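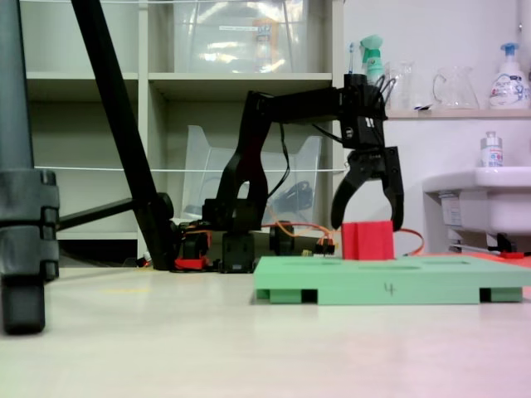
How a Robot Arm Picks Up a Block

A robot arm is a machine that copies some of the jobs a human arm can do. It can reach, turn, grip and let go. Large arms work in factories. Small ones can be built at home or in a shared workshop, using motors, plastic or metal parts, wires and a computer.

This page explains how a small arm works. The examples come from an arm called Perkska, built at the Ruvari shared workshop by Vilho Eskola. Its practice job is to pick up a cube, move it and put it down.

Joints and links

Your arm has joints at the shoulder, elbow and wrist. Between the joints are bones, which do not bend. A robot arm is built the same way. The stiff parts are called links. The places where the links turn are called joints.

The bottom of the arm is called the base. The base has to stay still. If it slides, the gripper ends up in the wrong place, even when every motor has done its job correctly.

Motors that know their position

Many small arms use a type of motor called a servo. An ordinary motor spins when it gets power. A servo turns to a certain angle and holds it. Inside is a sensor that measures how far the shaft has turned. A small circuit compares this angle with the angle the computer asked for. If the two are different, the motor moves until they match.

This checking is called feedback. You use feedback when you fill a glass of water. Your eyes watch the level, and your hand stops pouring when it is high enough.

The servos near the base usually work hardest, because they lift all the parts that come after them. An arm stretched straight out is harder to hold up than a folded one. You can test this with a book. Hold it close to your chest, then hold it out at arm's length.

Wires and the control board

Each servo needs electric power and a signal. The power makes it turn. The signal tells it where to go. Both travel through wires, and the signals come from a control board. Cables on a moving arm must have some slack. A cable that is too tight can pull out of its plug when a joint bends.

The gripper

The part at the end of the arm is the gripper. A simple one has two fingers. To pick up a cube, the fingers open, go down on either side of it, and close.

Squeezing takes care too. Too little force and the cube slips. Too much force and the servo strains and heats up. Perkska's program closes the gripper in small steps and stops when the servo reports that it is pushing against something.

Teaching the arm a path

A computer stores a movement as a list of numbers. Each line in the list gives one angle for each joint. Perkska's pickup path has 42 lines. The computer sends one line, waits a short time, and sends the next.

The first full test in February used 10 attempts in a row. The gripper came down too far to one side, so two lines near the end of the path were changed. After that, the cube was put back on the same mark before each attempt. An arm that follows a fixed list does not know when the cube has been moved.

Safety rules for builders

Work with an adult.
Turn the power off before touching any wires.
Keep fingers, hair and sleeves away from the joints.
Clear the space the arm can reach.
Know where the off switch is before you start.

Words to know

Base: the bottom part, which holds the arm in place.
Feedback: checking a result and using it to make a correction.
Joint: a place where two links meet and turn.
Servo: a motor that moves to an angle and holds it.

Page updated May 8, 2025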